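Two-arm drink maker coming together at Surkelel workshop

Members of the Surkelel shared workshop are teaching a pair of robot arms to mix a drink. Project is called Urneno. Two arms, one table, a jigger, a lemon, a bamboo board. Started in September, been eating up evenings ever since.

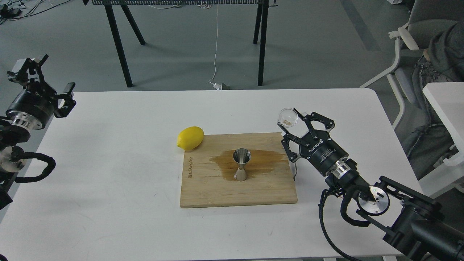
Parts budget is tight. The build has its own shelf and a waiting list for the bench, and sessions are capped at 70 minutes so the laser cutter people get thier power back. Code is a fork of an older pick and place script, mostly rewritten now. Pouring is the hard part. Small cups, small volumes, and a wrist that has to turn slow and then stop dead.

Next up is measuring. Target is 25 ml per pour, same every time, no scale under the cup. 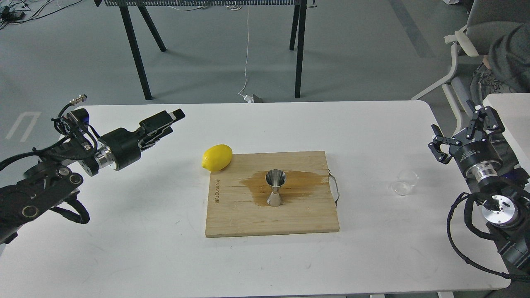
Tarık Polat thinks they should put the scale in anyway and drop it later, once the pour angle is sorted. He said chasing volume by wrist angle alone cost him 3 weekends on a paint mixer and he would not do it again.

The group has not decided. A load cell is cheap but it means new wiring and another thing to calibrate, and the table gets moved alot. 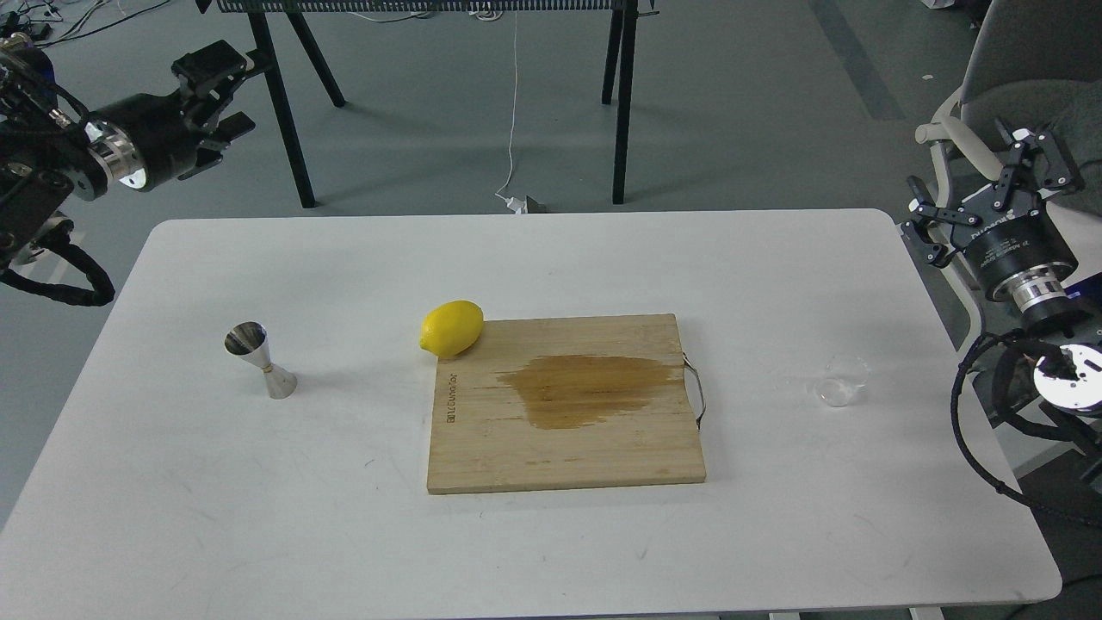
Citrus comes after that. No squeezer picked yet, there are 4 designs on the workshop board and most need a stiffer clamp. Code and wiring notes go up on the Surkelel page when the measuring step is settled. Open bench night is still on for March 2022, drop in, bring your own cup.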